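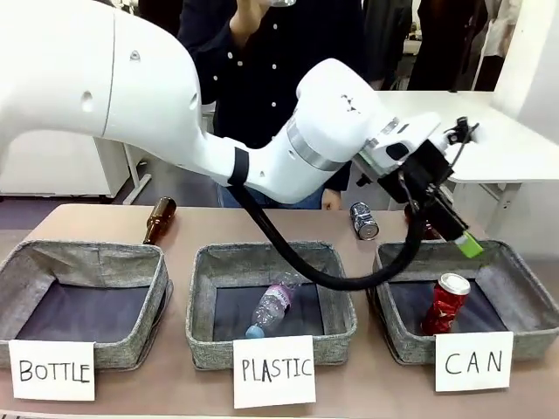

Sorting table with the three baskets: BOTTLE, PLASTIC and CAN.

# Sorting and storage at Ongart

A gallery page for the recycling corner in the Ongart building. The corner takes drinks containers from the ground floor and the two meeting rooms upstairs. It was set up in April and replaced the single bin by the stairs, which was always full by lunch.

**The baskets.** Square, grey speckled fabric with a navy lining. They stand side by side on the long tan table. We bought them from Bastano, and they fold flat when the table is needed for something else. The lining wipes clean with a damp cloth.

**The signs.** White paper, black capitals, written by hand. Each one leans against the front of its basket. Printed labels are on order from Ondar and will be 95 mm wide, with the same three words.

**Plastic.** A clear water bottle with a light blue cap and a pink-and-white label is lying in the middle basket. Caps can stay on. Labels can stay on too, as the depot at Zaltisberg takes them off.

**Cans.** The one in the right-hand basket is red with white lettering. Please empty cans first and don't crush them. The depot machine reads the side of the can and rejects flat ones.

**Bottle.** The left basket is empty in the photo. It is meant for glass only. The sign will be changed to GLASS BOTTLE when the new labels come, as people have asked which basket a plastic bottle goes in.

**Back of the table.** Loose items go behind the baskets until they are sorted. Food tins and cartons don't belong in any of the three and should go to the kitchen bins.

**Collection.** The baskets are emptied at 4 pm into the sacks in the yard store. A full sack holds 70 litres. Last month's load to Zaltisberg came to 240 containers, with 2 sent back for having liquid in them.

More pictures will be added when the labels are up.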